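Part group: End effectors / Two-finger / Bottle and jar handling

# Nutard two-finger gripper, with wrist camera and simulation model

The Nutard is an electric two-finger gripper for arms that pick bottles, jars and other round goods from crates and trays. Manoslow stocks it in black with the standard linkage, and every unit leaves our Tresville workshop with the simulation model included at no extra charge.

We've been selling it for benchtop work for a while. The page was rewritten in December after we finished comparing it with our older parallel-jaw unit, and the notes from that work are included further down. If you only need dimensions and the bolt pattern, those are on the drawing sheet, which we email on request.

## What's in the box

- Gripper body with both linkages fitted
- One pair of tapered finger pads, cream
- One pair of flat finger pads, cream
- Wrist camera bracket and fasteners
- Cable, 900 mm, with strain relief
- Calibration card for the camera
- Licence code for the simulation model

The arm flange adaptor is ordered separately. Tell us which arm you have and we'll match it. Adaptors for the common bench arms are on the shelf, and anything else is cut to order.

## How it works on the arm

Each finger rides on its own outer linkage, and the two are driven together from the base. They close evenly, so the object gets pulled to the middle of the grip even when the arm is a little off to one side. On round necks this helps a lot. On flat cartons it makes less difference, and the older parallel-jaw unit is easier to set up for that kind of job.

The linkage does take up room. With the fingers open, the elbows swing out past the sides of the base, and they need clear space beside whatever you're picking. In a deep bin with straight walls you'll have to approach from above and keep away from the corners, or order the long fingers.

Grip force is set in the controller. There are 4 steps. We leave it on the second step for bottles with a cap and the first for anything thin-walled. The setting is kept through a power cycle.

## Camera position

The bracket puts the camera behind the fingers, looking along them. We tried three positions before settling on the one we ship:

1. **On the side of the base.** Good view of the fingertips, but one linkage blocked part of the work area whenever the fingers opened. Dropped.
2. **High on the wrist, narrow lens.** Clean picture, very little of it useful. The fingers filled too much of it and the next item was often out of view. Dropped.
3. **Centred behind the base, wide lens.** Both fingers and both linkages stay in view, with enough of the surroundings to plan the next move. Kept.

The wide lens bends straight lines near the edges of the picture. The driver can correct for it, and there's a switch for turning that correction off. If you are training a policy on raw pictures, leave it off and make sure the simulation has the same setting. We had the two set differently for most of one afternoon and lost the results.

## Bottle and crate comparison

Most of the comparison was run in simulation first, using the Bañez warehouse package for the surroundings and our own model for the gripper. The job was brown bottles in a green divided crate, gripped at the neck. Across both grippers and all camera positions we logged 1,444 attempts before anything was moved to the bench.

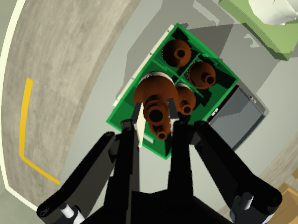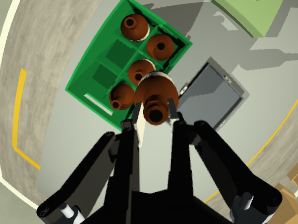 Neck grips are where the choice of pad matters most. The flat pads touch a narrow neck along one line and let the bottle swing when the arm changes direction. The tapered pads give more contact and settled faster in our runs, and they're what we now fit at the factory. They also make the fingers easier to pick out from a wrist view. The cream face of the left pad shows up plainly against the dark finger in both renders, and we use that edge as a quick check that the camera model is lined up with the real one. The second thing we check is what the held bottle hides. From the wrist it looks much larger than the ones standing in the crate, and it overlaps at least one of them, so a detector that expects to see every bottle whole will miscount. Train with partly covered bottles or move the arm away before counting.

The crate was set at an angle to the gripper on purpose. Square-on crates are easy for both units and don't tell you much. With the crate turned, the dividers cross the picture diagonally, and a planner that assumes straight rows will pick a poor approach. Our older unit had more trouble with this than the Nutard. Its jaws are wider at the tip and kept touching the dividers on the way down.

Shadows were the other problem. The lighting in the Bañez package is fairly hard by default, and we left it that way. Dark patches inside a compartment can look like an object to a simple colour threshold, and so can the shadow a bottle throws on the floor. If your own site has soft overhead light you can turn this down, but we'd keep some hard light in the training set. Loading doors get opened.

## Compared with the parallel-jaw unit

| | Nutard | Older parallel-jaw |
|---|---|---|
| Round necks | Good, centres itself | Fair |
| Flat cartons | Fair | Good |
| Clearance beside fingers | Needs more | Needs less |
| Divided crates | Good | Fair, jaw tips catch |
| Wrist camera bracket | Included | Sold separately |
| Simulation model | Included | Not available |
| Pad change | By hand | Hex key |

We still sell the parallel-jaw unit and have no plans to stop. For carton work it's the cheaper option and it fits into tighter spaces.

## Simulation model

The model comes with collision shapes for the base, both linkages and all the finger options. Joint limits match the real unit. Friction values for the cream pads are our own bench measurements on clean glass, and you should replace them if you handle something else - coated cardboard was well off in our checks.

Known faults in the present version:

- Pads are treated as rigid. Real ones compress slightly under the higher force steps.
- The cable isn't modelled. Allow for it when you plan wrist rotation.
- Very thin crate dividers can pass through the pad tips at large time steps. Use a smaller step if you see this.

Updates are free for as long as you own the gripper. We send a note when one is ready, and the old version stays available for download so you can finish a series of tests without changing anything.

## Controllers

The Nutard runs from the Manoslow bench controller or straight from the arm's own tool port, if the arm has one. Through the tool port you get open, close and position. The bench controller adds the force steps and a grip-lost signal, and we recommend it for trial work. Logs are saved as plain text.

## Care

Wipe the pads with a damp cloth. Don't use solvent on them. Check the pins at the linkage elbows for play every few months and more often in dusty places. Replacement pins and pads are sold in pairs and should be changed in pairs.

## Loan units

Loan kits go out from Tresville with the gripper, both pad sets, the camera and a bench controller, packed in a hard case. You pay freight both ways. Try it on your own goods, with your own crates, before ordering. If you'd like a simulated run first, send us the outside measurements of the crate, the size of the dividers and the neck diameter of the bottle, and we'll tell you which fingers to ask for.

Orders for long fingers are made in batches, so check the lead time with the parts counter before you commit to a date.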